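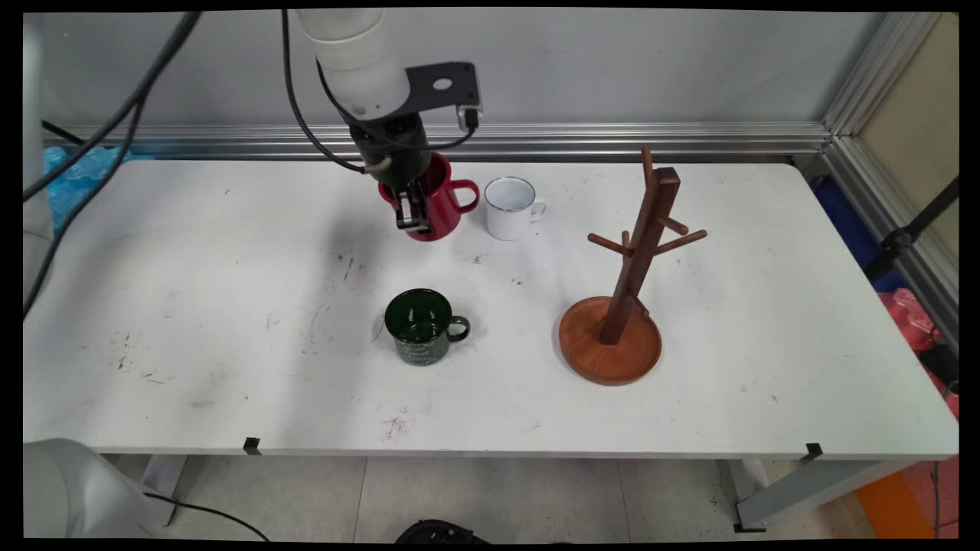 Break room and kitchenette check, Penthorpe building, December 2024

Went round with my coffee still in hand, so forgive the stains on the paper copy. Same list as May, with my comments after each item.

1. Fire extinguisher in place, gauge in the green - OK. Tag is current. Somebody had hung an apron on it, and I moved the apron.

2. Exit path clear - NO. There were 2 boxes of Furkitz paper towels right behind the door. I shoved them under the counter for now, but they need a proper home!

3. Outlets by the sink trip when tested - OK. Both of them popped and reset just fine. The left one is stiff, you really have to lean on it.

4. Fridge temperature - 43 degrees, so NO. Should be 40 or under. I turned the dial down a notch and I'll look again Monday (please don't stand there with the door open deciding on lunch).

5. Hot water at the tap - OK, though it takes forever to warm up.

6. Mugs and plates free of chips and cracks - mostly OK. I tossed one plate with a nasty edge. If yours is chipped, let it go, I know it's hard.

7. Microwave door and seal - OK. Inside is another story. Soup, I think.

8. Coffee maker cord - NO. The Ginetti has a worn spot near the plug, so I unplugged it and put a note on it. Work order 268 is in with Deng Electric.

9. First aid box - short on small bandages and the burn gel is gone. Reordered, $155 for the full refill kit, which seems like a lot to me.

Still open: 2, 4, 8 and 9.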